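Re: [houseplants] Rose on or off for pots kept on a desk
August 2023 | Marianna Piątek
2 min read

Krystyna Mazurek wrote:

> I have moved to the Lunetti can and the surface of my compost now has
> a crater in it wherever the water lands. The old Jabłońska can never
> did this, but it had a rose fixed to it permanently. The new one has a
> rose that pulls off. Should I leave it on all the time? I also get
> spots on the desk whichever way I do it, and the wood under the pots
> is starting to mark.
>
> Pots are 12 cm, plastic, peat-free compost, repotted in May.

Krystyna,

The crater is a matter of flow rate and height. An open spout delivers all the water to one point. If the tip is held well above the rim, the stream digs. Peat-free mixes with a lot of bark in them move more easily than the older sort, and yours has had only one season to settle.

With the rose off: rest the tip of the spout just inside the rim, under the leaves, and tilt the can slowly until the flow is a thin thread. Move round the pot as you pour. Stop when water shows in the saucer, wait 30 minutes, then empty the saucer.

With the rose on: the flow is spread and the compost stays put, but the head is wide compared with a small pot. On a bushy plant it can't get below the foliage, so part of the water runs off the leaves and over the side. I suspect this accounts for most of your spots. The remainder will be drips from the holes after you set the can down.

My own practice is to use the rose for seed trays and fresh repotting only, and to take it off for anything with a full head of leaves. I use the Loretti, which has a similar long spout. Pull the rose off over the sink, as the neck holds a little water.

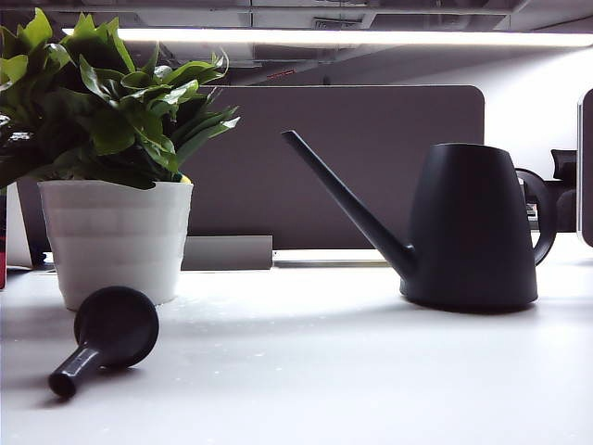 Does the rose need cleaning if the can is only ever filled from the tap?

In a hard water area it does: soak it in white vinegar for 2 hours when the holes start to spray unevenly, then rinse it through from the back.

As to the marks on the wood, a deeper saucer will do more than any change of can. Hukar sell a plain one that takes a 12 cm pot with room to spare. Wipe the underside before you put it back. Water trapped between saucer and wood does more harm than the odd splash left on top.

If the crater has exposed roots, top it up with fresh compost, level it with a fork and water lightly with the rose on, that once.

Marianna

Comments

tilly_b: A flat pebble where the stream lands also stops the digging.

Owen R: Mine sprays sideways even after the vinegar. Is there a finer rose that fits the Lunetti?

Krystyna Mazurek: Rose off and tip inside the rim, no crater this time. Saucer ordered.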